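**Notebook, Sernik tracking and replay software — March, entry opened 14.20**

Purpose: to establish why marker pose is lost during shelf placement. The fisheye model was refitted beforehand; Usau was left at its existing settings. Marker poses were logged for both hands.

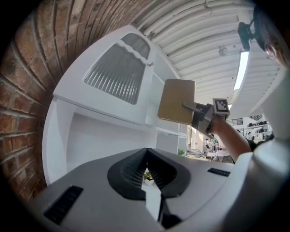 Dropouts cluster where the wrist turns quickly. Of 20 replayed trajectories, seven contained a gap longer than the filter tolerates. The planner then interpolated across the gap and clipped the shelf edge in simulation — a fault in our code, as the raw poses were sound on either side.

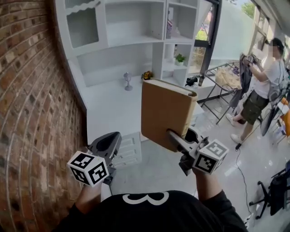

*Photo: Zhiqiang Deng*

The gap limit has been reduced to four samples. Beyond that, the segment is now flagged and withheld from Odach.

Cylindrical objects remain a separate difficulty. Gold print on a pale tube produces false edges in the segmentation mask, and the grasp axis drifts. 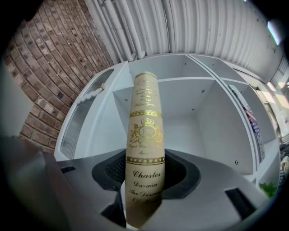 **Does the new gap limit affect trajectories already exported?**
Only after re-export. Existing files keep the old interpolation.

Outstanding: re-run MacPherson on the flagged segments; check the clock offset (5 ms at last reading).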